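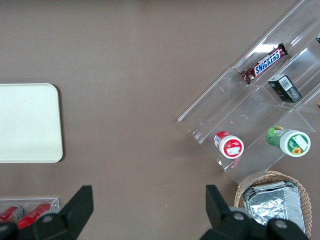
Una chocolatina Snickers en su compartimento de plástico transparente.

El orden que se compra

Desconfío de los organizadores transparentes. Prometen que lo veremos todo y que, al verlo, dejaremos de acumular. En mi casa lo único que cambió fue que ahora las chocolatinas tienen habitación propia.

La moda viene con argumentario. Unathi Le Roux, que imparte talleres de orden doméstico y cobra 115 euros por tarde, sostiene que cada objeto necesita un sitio fijo. De acuerdo, pero ¿quién decide qué objetos merecen quedarse? Una barra de chocolate dura en su sitio lo que tarda en llegar la merienda. Reservarle plaza me parece un trámite excesivo.

Luego está el precio. El modelo de Pagano que me recomendaron en febrero trae 11 divisiones, y la primera semana la dediqué a buscar cosas pequeñas con que llenarlas. Compré clips. No uso clips. El compartimento vacío incomoda – parece una tarea pendiente – y uno acaba adquiriendo trastos para justificar el mueble.

Mi amiga Zinhle Zwane me reprocha que exagero y que en su cocina el sistema funciona. Puede ser. También es verdad que Zinhle ya era ordenada cuando guardaba el azafrán en una lata de galletas. El plástico, además, se raya y brilla bajo la lámpara justo donde uno quiere mirar.

Yo he vuelto al cajón. Meto la mano, revuelvo un poco y encuentro casi siempre lo que busco. Los clips se los he ofrecido a Zinhle, que todavía no ha contestado.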